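Nine more holes at Drorkolness: a chat with Reet Adomaitis

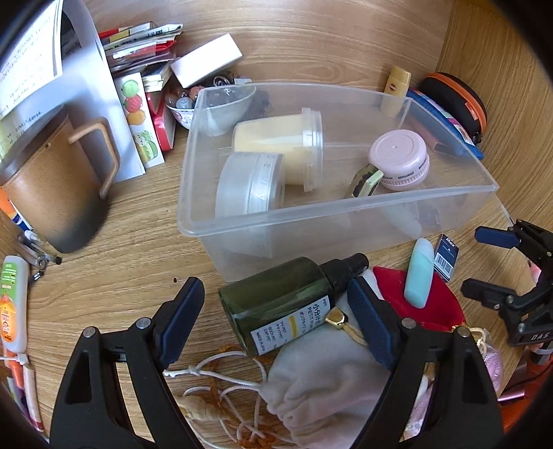 The tee with no trees

I met Reet Adomaitis in the clubhouse at Drorkolness a bit after eight in the morning, and she'd already walked the course twice. She designs golf courses for a living, and for the past few years she's been living and breathing this one, a strip of dunes and rough grazing that most golfers drive straight past on their way to Fatthorpe.

I'd played the original nine the afternoon before (badly, thanks for asking) and I was dying to know how she'd squeezed another nine in. "Squeezed is the wrong word," she said, buttering her toast. "There was loads of land. The trouble was that half of it was bog and the other half was where the sheep wanted to be."

Her first drawing had the new tenth heading inland behind a belt of pines. Then a winter gale took most of the pines down and she tore the plan up. "I sulked for a week. Then I stood on the bare ridge and you could see the whole bay, and I thought, well, that's my tenth tee, isn't it?"

It's a cracking tee. The wind nearly had my cap.

A short hole she won't apologise for

The one everybody at the bar wants to talk about is the thirteenth, called Lill, a par three of 123 yards. I made five on it. Reet laughed for rather longer than I thought was polite.

"People look at the card and reach for a wedge," she said. "With the wind off the water I've hit a five iron there and come up short. Some mornings it's a flick. I had letters about that green before the grass was even cut!"

I asked whether she'd ever soften it. The green slopes off on three sides and there's a pot bunker at the front that I now know very well.

"I've moved the back edge out by a couple of paces. That's your lot."

By comparison the fourteenth feels like a motorway. She says it was the easiest to build, as the fairway was more or less lying there already, and the only real digging was for a drain down the left.

Aušra and the grass

Halfway through our second pot of tea we were joined by Aušra Koppel, the head greenkeeper, who had mud up to her knees and ate most of my bacon. The two of them argue like sisters. Reet wanted the new greens as quick as the old ones by April, Aušra told her she could have them quick or she could have them alive.

"She draws it and goes home," said Aušra. "I'm the one out there at five with a torch."

The seed is a fescue mix and the irrigation system is from Iditz, which Aušra likes because she can mend it herself. She went into some detail about the valves. I nodded a lot.

Playing it

From the yellow tees the new nine comes to 3403 yards, which doesn't sound much until you're leaning into a gale on the last, where it's a carry of 190 over the burn if you go straight at it. I went round by the bridge. Reet says she does too these days, "and I put the thing there."

They're expecting about 1000 visitors over the first summer, and the old hands have kept the early times for themselves. If you can get out after four you may well have the back nine to yourself, and the light on the ridge is lovely then.

I asked Reet what she'd change if she could start again. She looked out at the eighteenth for a good while.

"The path by the sixteenth green," she said. "It's in the wrong place. Aušra told me so at the time."

Aušra had gone back out to her mower by then, so I've promised to send her a copy.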